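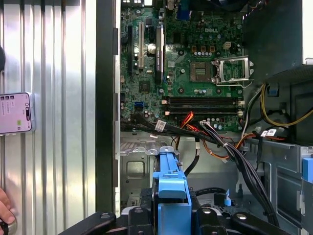
Tanoli, reading the first draft, wrote back that we had the question the wrong way round: small offices don't throw computers out when they break, they throw them out when the lease runs out or somebody new takes over the budget, and the age of the parts barely comes into it. We think he is right for the bigger offices. Less sure for the small ones. Section 4 is mostly an attempt to answer him.

We use cookies to remember your reading settings. Accept / Manage

4.2 Why working desktops leave the office

Disposal logs from Ristport and Venwood, 662 desktops in all, two years. Logs kept by the offices themselves, so quality varies a lot. Ristport gave a reason for almost every machine. Venwood often just wrote "old". We coded "old" as its own reason and did not try to guess behind it, though Tang argued for folding it into "slow" and the results would look tidier if we had.

Main finding, short version: stated faults are a minority reason in both towns. Lease end and staff changes come first in Ristport, "old" comes first in Venwood, then software that would no longer update. Storage problems are mentioned far less than we expected from the earlier Juvon interviews. Memory likewise. It may be that people don't log a fault they managed to live with, and a slow machine is put down as slow, whatever the cause was.

Separate problem is what the log calls "a computer". A tower goes out of the office inventory on one line even when the memory or the processor has already been taken out and kept. Figure 2 makes the point: a Dell board, the processor socket empty, no memory in any of the slots. On paper that would still be one desktop. Resale firms price it quite differently, and the Papadakis price list has a separate column for it.
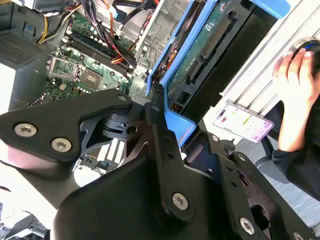 Time spent is the cost the offices talk about least. Most had no idea how long it took to check a machine before letting it go, and where a figure was given it was plainly a guess, made up on the spot when we asked. We therefore treated labor as a range and left it out of the main table. What we can say is that the work splits in two, the paperwork side (asset tag, wiping record, sign-off) and the hands-on side, which only begins once the tower is open and the insides can be got at, as in Figure 3. Offices with a written checklist did the first part well. The second part was mostly skipped, and the buyer was left to find out.

Survey replies, nearly 926 after duplicates came out, point the same way but should be read with care. The reply form had one box for "repaired or upgraded", wich we regret. The two are different decisions, made by different people and often out of diferent budgets. Can't be pulled apart now. A corrected form is in Appendix B.

Back to Tanoli's point. Leases explain Ristport, they don't explain Venwood, where hardly any office leased anything. See 4.3 for the breakdown by office size.

Last updated: January
Contact the authors | Copyright the authors | Back to top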